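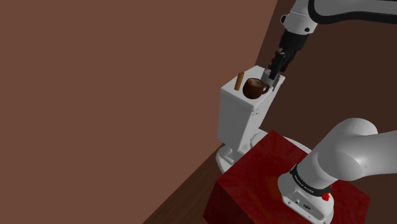

Rocío Esquivel wrote to us after the last edition of this guide and said the mattress had been on her floor for 11 hours and one corner was still as flat as a folded towel. She wanted to know whether "ready in minutes" on the carton meant anything at all. Fair question. The carton is written by people who sell mattresses. This section is written by people who answer the phone afterward, and it should be read first.

Section 3: Unrolling and setting up the Prunura foam mattress

Before you start

Measure the bed frame. The Prunura queen is supposed to match any queen frame, but "standard" is a generous word in this trade, and older frames are often a finger's width out. If the frame is narrower than the mattress, stop and call the store before you cut any plastic. A mattress that has been opened can't be rolled up again at home, whatever the video says.

Slats should be no more than three inches apart. The Urkinard base meets this. Many cheaper bases don't, and a sagging middle on one of those will not be treated as a fault in the foam.

1. Bring the roll into the bedroom before opening it. Two people should carry it.

2. Lay it on the base at the head end, with the printed arrow facing the foot.

3. Slit the outer bag along the dotted line using the small cutter taped to the carton. Keep the blade shallow.

CAUTION: Do not use kitchen scissors or a box knife. The cover fabric is right under the second layer of plastic, and a cut cover is not replaced under warranty.

4. Unroll the mattress toward the foot of the bed while it is still in the inner bag. Check that it is right side up. The quilted side is the top.

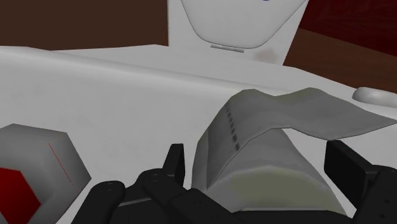
5. Open the inner bag at one end only and let the air in. The foam will start to rise quickly, then slow down a lot. Don't pull on the corners to help it. Pulling stretches the seam and does nothing for the foam.

6. Slide the plastic out from underneath once the mattress has taken its shape.

7. Leave it uncovered, with a window open, until the following day.

NOTE: The carton says you can sleep on it the same night. You can. You may not enjoy it. In a cold room the foam stays stiff for longer, and deliveries in February bring us more calls about flat corners than any other month.

If a corner stays low

Warm the room and wait another day. Walking on the mattress in sock feet is popular advice on the internet. We tried it on the showroom model and saw no difference, though it did no harm. If the corner is still low after 3 days, take a photo with a ruler beside it and send it in with your order number.

About the smell

New foam smells. The leaflet from Meléndez, who make the cover, calls it "a fresh scent", and you can make up your own mind. Airing works. The Purnamik linen spray sold beside the till covers the smell for an evening and leaves you with two smells in the morning, so save your money.

Warranty card

The warranty runs 10 years, but read the second page. Body impressions shallower than an inch and a half are called normal wear. Keep the law label attached, and keep the receipt.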